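# Teaching by Hand: Gallery Notes from the Drallell Open House

Drallell opened its teaching lab to visitors for one afternoon in October, and I went with low expectations and a notebook. The pitch, if you haven't been following, is that you no longer write a program for a robot. A person does the chore through the machine, over and over, and software learns to copy the moves. The flyer by the door called this "as easy as showing a friend." I have taught friends to drive stick, so I had questions.

The company has 13 benches in the building. Each one gets its own task, its own background and a person called a teacher, who drives the arms for a shift and is scored on how many good runs come out of it. Visitors were allowed to watch and, at two of the benches, to try. The gallery is shorter than I wanted. Most of the floor was off limits to cameras, and I've left notes in place of those pictures for readers who wanted the whole tour.

## Before the benches

The tour started in a meeting room with a video. It showed a robot from Plikura folding a dish towel, and the narrator told us the skill had been learned from 100 demonstrations. I asked how many towels. One towel, always the same one, and it began every run in the same spot on the table. I asked what happens with a different towel, and was told that was "on the roadmap."

I bring it up because a number like 100 sounds small and thrifty in a video. It leaves out the runs that got thrown away and the hours spent setting the table again between takes. On the floor, resetting looked like half the job. A teacher finishes the task, tips everything back out, nudges it around so it doesn't land the same way, and starts over.

## Two ways to show a robot something

Drallell uses both of the usual methods. In the first, you take hold of the arm itself and push it through the motion. Your hands are in the way of the thing you're trying to pick up, and the arm is heavier than it looks. In the second, you move a set of controls and the arm follows. I tried the second one, with a wooden block and a bowl. My block went into the bowl on the fourth try, and I was sweating.

What you lose by remote control is touch. You can't feel the wrapper crinkle or the block start to slip, so you watch the fingertips like a hawk and squeeze harder than you need to. If the software really does copy what it's shown, then it's copying a nervous person who can't feel anything. I put this to Natalia Ponce, who ran our group. She didn't argue.

"A clumsy run is still a run," she said. "We'd prefer a good one. But the robot has to see what fixing a mistake looks like, too."

I wrote that down because it was the most sensible thing I heard all day. I'd still like to know who decides which kind of clumsy is useful. The answer I got was that a reviewer watches the recordings afterward and marks them keep or toss.

## The packing bench

Bagging is the task Drallell likes to sell, and the one they let us photograph. Robles, a gift shop chain, is named in the brochure as an interested customer. "Interested" is carrying a lot of weight in that sentence, and when I asked whether anything had been signed, the conversation moved on to snacks.

As a job for two arms it makes a fair test. Candy packets are shiny and soft, and they overlap, so the fingers have to find an edge. A paper bag is worse. Bump it and it goes over, and then you have a second problem before you've dealt with the first.
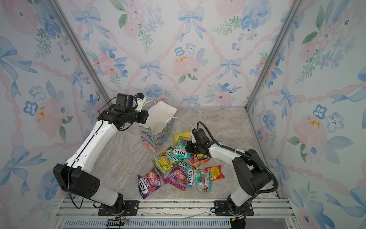
*Fox's sweets and a gift bag at the packing bench. The right gripper is over the pile, the left one beside the open bag.*

Look at the walls. The flowers and bows are there, according to our guide, so the software won't get attached to one plain background. Every bench gets different wallpaper and it's swapped out on a schedule. Fine, but a shop counter also has receipts on it, a customer leaning over, and a kid with a hand in the candy. I'd want to see the system cope with those before I gave it credit for coping with peonies.

Teachers at this bench are allowed 90 seconds per run. I asked how long the same job takes a person with bare hands and got a smile. Try it at your own kitchen table if you like.

## What I didn't get to see

I didn't see a robot do any of this on its own. Every arm that moved during my visit had a person behind it. I asked twice. The first time I was told the trained version was being updated, and the second time that it was running at the Mutside site, which doesn't take visitors. That may well be true.

I don't think the idea is silly. Showing beats typing for plenty of chores, and the teachers I watched were very good with the controls. My complaint is with the word "easy." Somebody is doing a lot of patient, fiddly work here, and the brochure gives that person one line on the back page.

Drallell says there will be another open house in the spring. I've asked to see the packing bench with the teacher's chair empty, and I'll add pictures to this page if they say yes.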